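Foro: Oración y vida espiritual
Tema: ¿Se puede rezar un rosario partido en varios ratos?

ekrem_k
Buenas tardes a todos. El español no es mi lengua materna, pido disculpas por los errores. Desde junio rezo el rosario, pero casi nunca completo: dos misterios por la mañana, el resto por la noche. Una señora de mi parroquia me ha dicho que así "no vale". ¿Es verdad?

Marisa26
Claro que vale. Mi abuela lo rezaba entre el gallinero y la cocina.

pabloterciario
Con matices. Para la indulgencia plenaria las cinco decenas deben rezarse seguidas. Como devoción privada, puedes dividirlo.

Marisa26
Pablo, él no ha preguntado por indulgencias.

pabloterciario
La señora seguramente se refería a eso. Y además, partirlo por comodidad me parece una mala costumbre. Veinte minutos los tiene cualquiera.

ekrem_k
Gracias a los dos. Sobre los veinte minutos no estoy de acuerdo, con respeto. Salgo de casa muy temprano y en el trabajo necesito toda la atención.

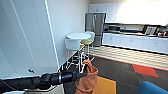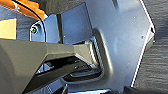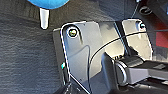 Cuando vuelvo, mis hijos todavía están despiertos y quiero estar con ellos. Por eso el segundo rato es a las diez, y a veces me duermo en el cuarto misterio. Quisiera saber también si debo empezar otra vez desde el principio cuando me pasa esto.

Marisa26
No, hombre, sigue donde te quedaste y en paz.

pabloterciario
En eso coincido con Marisa. Lo de la mala costumbre lo mantengo, aunque quizá lo dije con dureza.

ekrem_k
No me ha ofendido. Preguntaré también al párroco y escribiré aquí su respuesta.
Saludos cordiales,
Ekrem Keskin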